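Review: Clurnero tabletop simulation package
Posted by Kyu-ri Ki, September 12, 2023

We bought one seat of Clurnero in April, at $669 for the year, to rehearse pick and place jobs before running them on our own arm. I have used it most working days. The short version is that the scenes are good, the grasping is decent, and the protective stop has a fault you need to know about before you copy any program out of it.

Installation took a morning. The license tool wanted an older graphics driver than the one we had, and the error message did not say so. Mi-kyung Wang found the setting in the release notes. After that it ran without trouble on an ordinary desktop.

The package comes with a room, a table, an arm with a two-finger gripper, and a set of loose objects. You can move the objects, swap them, or bring in your own. Importing works if your meshes are clean. Ours were not, and two parts sank into the table until Man-sik Hong rebuilt them.

The job I tested most was lifting the bowl by its rim and setting it down again. Rim grasps are hard on a simulator, and this one handles them better than Flustix, which we had before. In Flustix the bowl would shake in the fingers and sometimes shoot off sideways. I have not seen that in Clurnero.
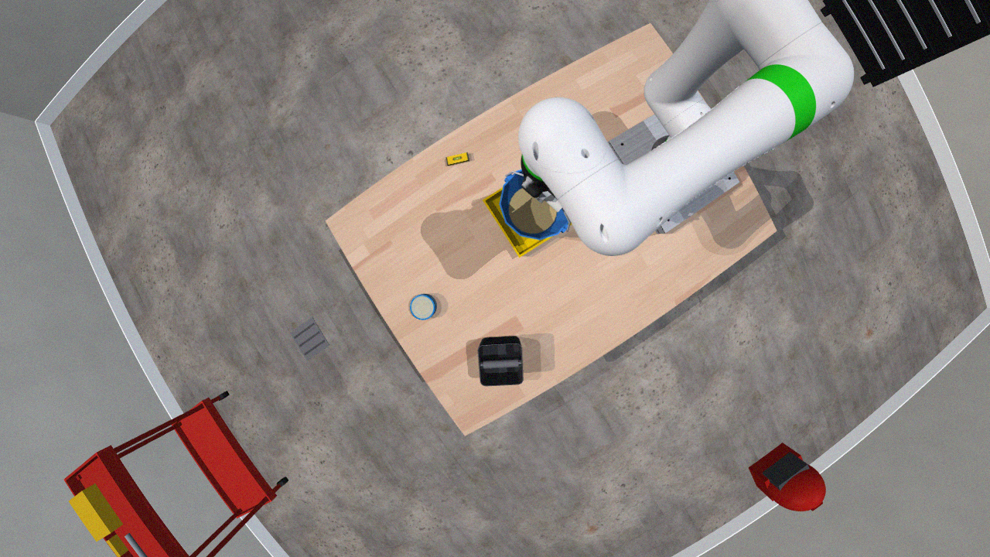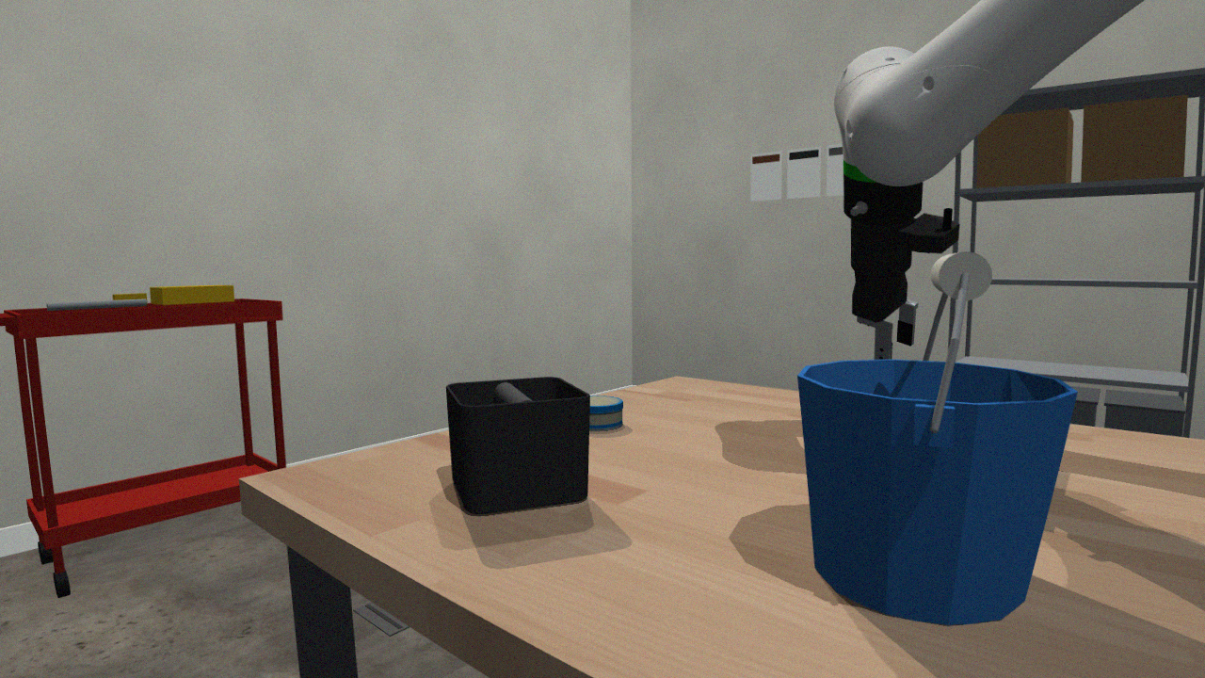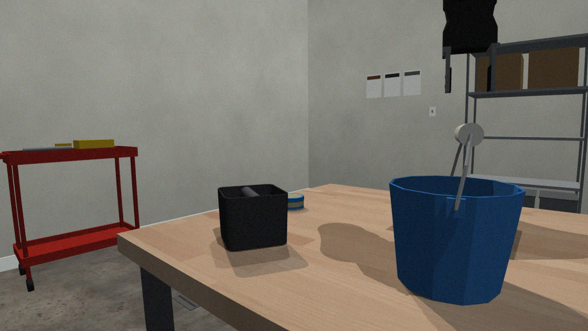 Renders from the tabletop scene. The bowl grasp is in the first one; the other two show the side of the table with the blue bucket.

Now the fault. The simulated controller has a protective stop that trips when contact force passes a limit. We set the limit at 50 newtons. When it trips, the arm halts and the gripper holds its position, as it should. When you clear the stop, the gripper opens. It does this before the program resumes and without any command in the log. Whatever the arm was holding falls.

I ran the bowl job 200 times with an obstacle placed to force a stop partway through the lift. The bowl was dropped on clearing in 118 of those runs. In the rest, the stop tripped before the fingers had closed, so there was nothing to drop. I did not find a run where the gripper was holding something and kept hold of it after the reset.

In a simulator this costs you a bowl made of polygons. The trouble is the export. Clurnero writes out a recovery routine along with the motion program, and the routine contains the same open command. Jae-in Nam read through the file before we loaded it and took the line out. On a real cell, the person clearing a stop is often standing next to the arm, and may have a hand under the part. Anyone who has already exported a program should search the recovery section for the gripper open call.

I reported it to the vendor with the logs. Mi-kyung Ma in their support group answered the next day and confirmed it. The cause is a default: the gripper state is set back to "open" whenever the controller state is reset. She gave us a setting, hold state on reset, which has to be turned on for each scene separately. It works in the simulator. It does not change files you have already exported, and new scenes still start with it off. I asked for the default to be changed and have not heard back on that part.

Smaller complaints: the force plot cannot be saved as anything but a picture, and the camera jumps to its start position each time you reload. The manual describes the stop in one paragraph and says nothing about clearing it.

I would still pick it over Flustix for grasp work. I would not use the exported recovery routine at all in the current version. We write our own now.

Rating: 3 out of 5. I will raise it to 4 if the default is fixed.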